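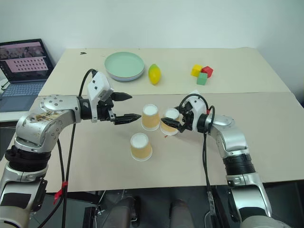

Both arms at the shared bench, paper cups between them.

To: Helia workshop list
From: Soledad Miranda
Subject: Re: Cup task, gripper settings and use of the bench

Dear members,

Thank you to Tanveer Chaudhry for his message, which I quote in the order in which I shall answer it.

> On Wednesday Tanveer Chaudhry wrote:
>
> I have three requests before my group takes over the two-arm bench.
> First, please confirm which gripper opening is in use for the cup task.
> The sheet on the door says one thing and the Odeck configuration file
> says another. Second, please say whether the plates and blocks are part
> of the task or may be put away. Third, is the bench still limited to
> 30 minutes per booking? We cannot complete a calibration and a set of
> recordings in that time.
>
> Tanveer

On the first point, the configuration file is correct and the sheet on the door is out of date. Rizwan Kiani will replace the sheet. The fingers are to open fully before each approach and to close on the side of the cup, at the sleeve. Members are asked not to raise the closing force above the value in the file. A paper cup will tolerate very little, and a crushed cup must be withdrawn from the set.

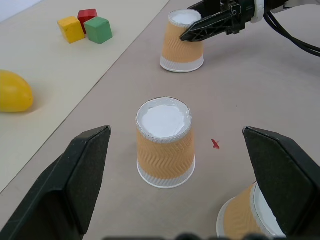

The cups start upside down. Where both arms are working in the same area, one arm is to hold its position until the other has a secure grip. The Satti control program does not enforce this at present. It checks each arm against its own joint limits and against the table, but it does not check one arm against the other. Simin Naseri has written a simple interlock and will submit it for review in January. Until it has been accepted, the operator must keep a hand on the stop button whenever both arms are powered.

A cup that falls on its side during a recording should be left where it lies until the recording is complete. Please mark the attempt as failed and continue. Several files from the last round were edited to remove such attempts, and they could not be used for training.

On the second point, the plates, the toy fruit and the colored blocks are to remain on the rear section of the table. They belong to the sorting task, and the cup recordings are made with them present. They may be moved between recordings but should not be placed on the front section.

On the third point, the booking limit was set when the bench had a single arm. Rafia Mughal and I have agreed that it should be extended to 2 hours for any group making recordings. The limit of 30 minutes will continue to apply to demonstrations and general practice.

Members have also asked about progress. The set now contains 600 accepted recordings against a target of 3000. Groups with time available are invited to write to Rafia, who keeps the booking calendar.

Finally, the replacement wrist cable from Hasholm has been delivered and is on the shelf beside the spare finger pads. It should not be fitted without Rizwan present.

Yours sincerely,

Soledad Miranda
Bench Coordinator, Helia Workshop

2 replies
Share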